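双腕ロボットの保守手順の整備(中間報告)
提出日 2018年3月12日
作成 Yanti Nasution、Faizal Purba
指導 Liesl Ammann

1. 目的
本班の課題は布製品を扱う双腕ロボット「Javley」の点検手順をまとめることである。前年度の班から引き継いだ資料には配線図しかなく、調整値の記録がなかった。そこで1月から、ケーブル、カメラの固定、グリッパの三点について作業を記録した。

2. ケーブルとカメラ
最初に手をつけたのは腕の外側を通るケーブルである。関節を曲げたときに張らず、伸ばしたときに床や布に触れない長さが必要になる。余長を少なくすると手首を回した時点でコネクタに力がかかり、カメラの信号が途切れた。現在は曲げ伸ばしの両端で止めて確認し、それから結束している。
カメラはリング型のクランプで留める。締め付けが弱いと向きがずれるため、留め直した後は必ず校正をやり直す。校正には基準板を13姿勢で撮影する。
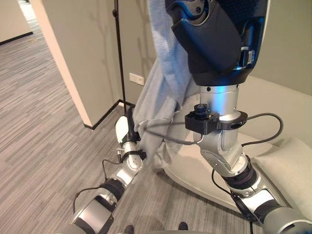
校正値は作業日ごとに別ファイルで保存することにした。上書きしていた頃は、ずれがいつ始まったのか追えなかった。

3. グリッパ
指先は布を挟むたびに繊維が付く。毛羽の多い布では特に早く、滑りの原因になる。乾いた布で拭き、落ちない場合だけアルコールを使う。開閉回数は制御ソフトのカウンタで読み、2000回を超えたら指先を外してねじの緩みを見る。今期の点検では開閉418回の時点で右側のねじが一本緩んでいたので、間隔は短くしたほうがよいと考えている。

4. 動作確認
点検後は部屋の中で低い位置まで手を下ろし、床や家具に当たらないかを低速で確かめる。ソファの座面の縁は高さの設定を誤ると手首が先に当たるので、初回は非常停止ボタンに手を置いた状態で行う。衣類のつかみ動作は、この確認が済んでから始める。 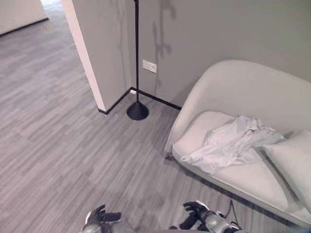

Sivaprasad D'Souzaからは、低速の確認だけでは足りず、通常速度でもケーブルの振れを見るべきだという意見が出た。速度を上げると余長の部分が外へ膨らみ、静止時には離れていた物に引っかかることがあるという。これを受け、動作確認に通常速度での往復を加えた。

5. 残っている作業
・指先の点検間隔の見直し
・予備ケーブルの長さをそろえる
・校正ファイルの命名規則を次の班に渡す文書に入れる
結束バンドの在庫が少ないため、発注はFaizalが担当する。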